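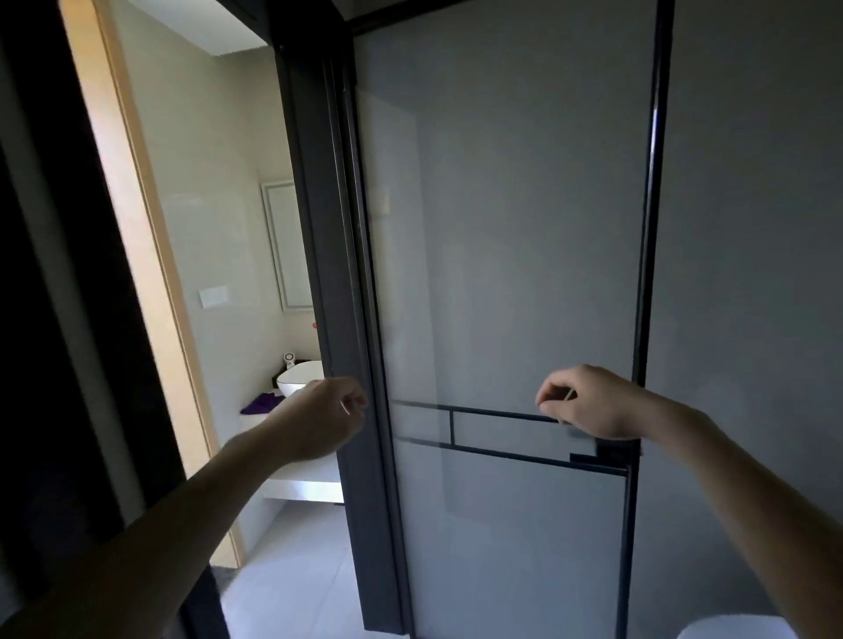 Phone screens: do you stand up, sit down, or pace?

plidapaul
Posted in Interviews and Offers
70 posts

Okay, I have a phone screen coming up with Saarela (regional scheduling coordinator, mid-level) and I'm way more excited than a person should be about a 20 minute call with a recruiter. My last job search was years ago and everything started with an in-person interview, so I've never done one of these as a candidate. I've done plenty from the other side when I was a shift lead, but that was mostly me reading from a sheet.

Things I'm wondering about:

Do you stand or sit? My cousin swears by standing.
How much do you write down beforehand? I have four pages of notes right now and I'm guessing that's too many.
What do you say when they ask for a salary number in the first five minutes?

Would love to hear what works for you all, especially if you've switched fields. I'm coming from warehouse operations.

marrow_and_thyme
268 posts

Standing! Always standing! I started doing it three job searches ago and I will never go back. My voice comes out bigger, I breathe better, and I don't do that thing where I sink into the couch and start mumbling by question four. I also put on real shoes, which people laugh at, but I feel like a different person in shoes.

Four pages is a lot though. By the time you find the right line you've left a big hole in the conversation. I do one sheet, large handwriting, taped to the wall at eye level. Left side is my stories (just two or three words each, like "lost shipment" or "new hire training"), right side is my questions for them.

Good luck, Saarela has a nice benefits package from what I remember of their listing!

Ghazala Cheema
141 posts

I do recruiting for a mid-size company and spend most of my mornings on these calls, so a view from the other end of the line. I can't tell if you're standing. I can tell if you're pacing, because your footsteps and your breathing come through, and on some headsets it sounds like you're climbing a hill. Stand if you like it, but stay put.

Notes are completely fine. I expect them. What I notice is when somebody reads a whole paragraph out loud, since written sentences sound nothing like talking. Marrow's two or three words per story is a great way to do it.

On salary, ask for the range first. "Could you share the range you have budgeted for the role?" I get asked that all day and it has never bothered me. If I have it, I'll say it. If the recruiter pushes back and wants your number, give a range you'd be glad to be hired at, including the bottom of it. So many people give a bottom number they'd hate, and then that's the offer.

deskbound_dee
271 posts

Going to disagree with Ghazala a little on the range thing. I asked for the range on my screen with Finard and the recruiter got noticeably cooler after that. "We like to hear what candidates are looking for." Then it was a very short call. I think it depends a lot on who you get. I now just open with my number and save everybody the dance.

Also I sit. At a desk, with a keyboard, typing notes as they talk. I got my current job that way.

Ghazala Cheema
141 posts

That's a fair point, some recruiters are trained to get a number out of you first and they stick to it. I would still ask. If I turned chilly over a normal question, I'd want you to know that about my company before you signed anything! But if you know your number and you've done your homework on it, naming it early is fine too. The trouble is with people who haven't looked anything up and toss out whatever they make now plus a bit.

One small request about typing, Dee: please mute or use something quiet. A loud keyboard right next to a phone mic is rough on the ears.

deskbound_dee
271 posts

Ha, okay, guilty. It is a very clicky keyboard. I'll switch to pen.

tolliver_k
70 posts

Pacer here, and I'm going to defend it. I cannot think when I'm standing still. I did all my screens last January walking laps in my kitchen in socks, got four second-round interviews, and no recruiter ever mentioned the noise. If you're a person who thinks with their feet, then holding still is going to use up half your brain. Try it both ways with a friend on the line and ask them what they hear.

marrow_and_thyme
268 posts

Socks on a kitchen floor is a good compromise, I'll give you that. My apartment has those floorboards that squeak in one particular spot and of course I find it every single time.

Seconding the practice call! It makes such a difference. My sister called me pretending to be from a company and asked the questions in a really flat voice, and it was weirdly the most useful half hour of my whole search. I learned that I say "kind of" before nearly everything I'm proud of. "I kind of ran the inventory project." No! I ran it!

plidapaul

This is all so helpful, thank you! I cut my notes down to one page during lunch and already feel better. I called my brother as a test and he said I sounded good standing and "like a guy in a parade" when I was pacing, so I'll be standing in one place.

Next question, and this is the one I'm really chewing on. They're going to ask why I'm leaving warehouse work. The true answer is that I love the planning side, and I'm worn out by nights. Do I mention the nights?

Abla Najjar

I made almost the same move, from night dispatch at Plida to daytime planning at a smaller place, so I got asked this on every call. What I said was something like: "Over the last two years the part of my job I've looked forward to most is building the schedule, and I'd like to do that full time." Then I went straight into an example, a week where we had two drivers out and I rebuilt the whole rotation before lunch. That was the entire answer. They usually wanted to hear more about the drivers and we never got to the hours at all.

If they ask directly about hours, I'd be straightforward. "I've worked nights for a long time and I'm ready for days" is a perfectly normal thing for an adult to say. Just don't start with it, and don't list the things you're tired of. I did that on my first call (with Lastireck, I still cringe) and I could hear myself getting grumpier with every sentence.

tolliver_k
70 posts

I'd leave the nights out completely. Coordinators get called at odd hours sometimes, and if the recruiter hears "tired of nights" they may put you in the maybe pile.

Abla Najjar

See, I'd want to know that on the first call! If the job has an on-call rotation and Paul is trying to get away from nights, he needs to hear about it before the third interview. He could ask it as a plain question near the end: "What does the on-call schedule look like for this team?" It doesn't sound like a complaint, it sounds like somebody who knows how the work goes.

Ghazala Cheema
141 posts

Agree with Abla. That's a good question and it would make me sit up, because it shows you've done similar work. Other ones I like getting: what the first month looks like, why the position is open, and what the next steps are with rough timing. Pick two or three. I usually have another call right behind yours, so if you have nine questions, save the rest for the hiring manager.

And please write down the recruiter's name when they introduce themselves! You'll want it for the thank-you email and it's surprisingly awkward to dig for later.

deskbound_dee
271 posts

Do people still send thank-you emails after just a phone screen? I never have.

marrow_and_thyme
268 posts

I do, every time. Three sentences, same afternoon. Thanks for the call, one thing we talked about that got me interested, looking forward to next steps. It takes me five minutes and I like doing it.

Ghazala Cheema
141 posts

I don't hold it against anyone if they don't. I do enjoy reading them. The long ones that go back over the resume I tend to skim.

deskbound_dee
271 posts

All right, I still think it's optional, but I may try it next time around.

plidapaul

UPDATE: had the call this morning! It went 35 minutes instead of 20. I stood at the kitchen counter with my page taped to the cabinet. I asked for the range and she just told me, no fuss, and it was above what I'd written down. I used Abla's answer nearly word for word with my own example (the week the loading dock flooded) and she asked me three follow-ups about it. On-call is one weekend in six, which I can live with.

I did say "kind of" twice. Marrow, I thought of you both times.

She's passing me to the hiring manager and it'll be a video interview with two people. So I guess I need to ask all of you about that now. Do I look at the camera or at the faces?

tolliver_k
70 posts

Congrats!! Faces when they're talking, camera when you are. And no laps for that one, even I sit down for video.

Abla Najjar

So happy for you! Start a new thread for the video one, there's a lot to say about panels and I have opinions on where to put the notes.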